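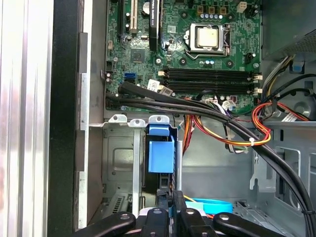 2 min read

Words and Their Makers — Notes for Week 10
Rochelle Hollis

Last time we left off with blends, and a few of you stayed behind to argue over whether "brunch" still feels like two words stuck together. (I loved that, please keep doing it!) This week we move on to words that start life as names.

The usual term is eponym. "Sandwich" comes from an earl, "boycott" from a land agent in Ireland, and "cardigan" from another earl, so the nobility have done rather well out of us. Notice that all three have lost their capital letter. That small change is one of the best signs that a name has settled in as an ordinary word, and I'd like you to watch for it in your reading.

Place names do it too — think of "denim," from the French city of Nîmes, or "hamburger," from Hamburg, which had no ham in it to begin with. Once speakers heard "ham" plus "burger," though, we got cheeseburger and veggie burger and all the rest. We call this rebracketing, and it will be on the review sheet.

For your word diaries: find two eponyms you use at home and write a paragraph on each. Vesna Dumitrescu has kindly lent us her collection of clippings from the Grelovville paper, 836 of them, sorted by decade, and they're in the box by my door. Please put them back in order.

Reading: the Lamptey chapter on names, first half only. The second half is lovely but long, and we'll get to it after the break in December.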